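Starting a thread on the example set we're gathering for Skultis, because a few people asked how we go about it. It's mostly procedure and mistakes. Skultis is the learning system, Trekow is what we call the set it learns from.

We collect in sessions. A session is 50 tries at one task, driven by a person, both arms recorded from start to finish. At the end the operator marks each try as keep, drop or ask. The asks get looked at by somebody else the next morning.

The first version of Trekow was too clean. Every object started in the same place and every try went the same way. Skultis learned the path through the air very well and paid little attention to the objects. Move the cup a hand's width and it closed on nothing.

So now we write a layout sheet before each session. It says which objects are on the table, which are used in the task and which are only there as company. It does not say exactly where they go. The operator sets them down by hand and is asked not to be neat.

We also changed how we write the task line. It used to be a short code. Now it is a sentence in everyday words, and each operator writes their own. If three people word the same job three ways, we keep all three.

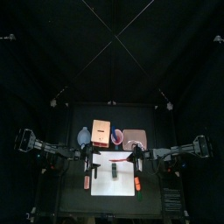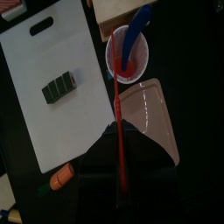
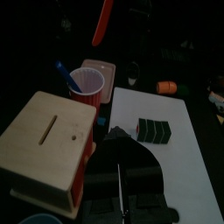

The question that takes most of our time is which camera to trust when they disagree. We review every try twice, once from the fixed view and once from the wrist views, and the two reviews often end in different marks. Thin objects are the usual cause. The red stick is easy to make out between the fingers in the second picture, with the cup and the spoon right next to it. In the first picture it's a thin line over the white board, and if you only had that view you could argue for a while over whether the right gripper has it. We now let the wrist view settle anything that has to do with grip, and the fixed view settle anything that has to do with where an object ended up.

Second thing on cameras. A wrist camera loses whatever is under the gripper. We used to drop tries where the target was hidden for a long stretch. We stopped doing that, as it left us with a set where targets are never hidden, and Skultis will not be so lucky in use.

Pale objects on a dark table are easy. Dark objects on a dark table are the ones to plan for. If a layout sheet has a dark object on it, we ask for some tries with it on the board and some with it on the bare table. This came in with version 3 of the sheet and I wish it had been in the first.

On play food: it's good training material. It's light and it takes a lot of dropping. The pieces that come apart for slicing need their own rule, though. If a piece separates during a try that is not about slicing, the operator writes "came apart" in the notes and keeps going. We don't restart. A restart teaches the operator to be careful in a way that shows up in the motion.

On speed: we don't ask for any. We tried a target number per hour for a short time in November and got a lot of tries that looked the same, all of them hurried at the end. The release was the worst part. Fingers opened too early and objects tipped over. We dropped most of that batch.

On failed tries: keep them, with the right mark. A grasp that slips and gets fixed is worth more to us than a perfect one. A grasp that slips and gets left is also kept, in a separate group called Catterall. Skultis doesn't learn motions from Catterall. It's used to teach the checker what going wrong looks like.

The checker is a separate small model. It watches a try and says whether the task line came true. On the last round it agreed with our human marks on 98 percent of the tries. The ones it got wrong were nearly all about containers, where an object was resting on the rim and we had marked it as in.

That one is on us. "In the cup" was never defined. The sheet now says that an object is in if it stays there when both arms have backed away. Long handles that lean out still count as in.

Operators rotate after 6 sessions on the same task. After that many, people find one way of doing the job and stop trying others. You can see it when you plot the paths on top of each other. They bunch up into one line.

Next up is Plastmont, which is the same kind of collecting with soft and bendy things. Tubing, bags, cloth. I expect the layout sheet to need a rewrite, and we haven't agreed on how to word the task line for something that has no fixed shape. I'll post the new sheet here when it's settled.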